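Review: Pruvost fixture nightstand, single drawer, for a mobile manipulation cell

We run one cell with a two-arm machine that spends most of its day opening and closing things. The old drawer fixture was a steel box on a post, and its runners had worn enough that we were tuning the pull routine to the wear. In May it was replaced with the Pruvost nightstand, a small white unit sold mainly to test labs. This review covers setup, calibration and upkeep after 697 logged open-close cycles.

Assembly took one person 40 minutes with a hex key. The leg bolts come with plain washers. Replace them with lock washers before first use. Ours loosened at 220 cycles and the top started to rack a few millimeters on each pull, enough to throw off the stored handle position.

Placement matters more than the instructions admit. The unit is light, and a pull that is even slightly off axis will walk it across a smooth floor. We set it hard against the wall to fix the rear position and put thin rubber pads under the feet. Check for clearance to any nearby table legs with the drawer fully out, and then again with the arm in its retract pose. The second check is the one that caught us.
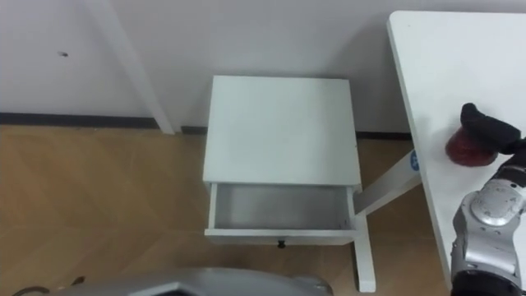 Drawer open, empty, nightstand against the wall beside the work table.

The knob is small, round and dark. Against the white front it segments well under our overhead lights, and we had no missed detections after the first exposure adjustment. White on white is harder. The edge of the top tends to fade into a pale wall in the depth data, so we register on the knob and the front panel and ignore the rear edge entirely.

Calibration procedure as we run it: close the drawer by hand, home both arms, touch off on the knob, save the offset, then run nine slow pulls with the force limit turned down. If the offset drifts over those pulls, look at the feet first and the runners second. Hooman Mazandarani wrote our drift script for the older Jidis fixture and it needed only a new travel value.

Upkeep is light. Wipe the runners, check the leg bolts and clean the gripper pads every 320 cycles. Dust on the pads shows up as slip on the knob well before you can see it – log the grip force and watch for a slow rise. Do not oil the runners. We tried it, and the drawer began to coast past its set point.

Complaints: no printed drawing with hole centers, and spare knobs are sold only as a pack through Hirkov. Four out of five.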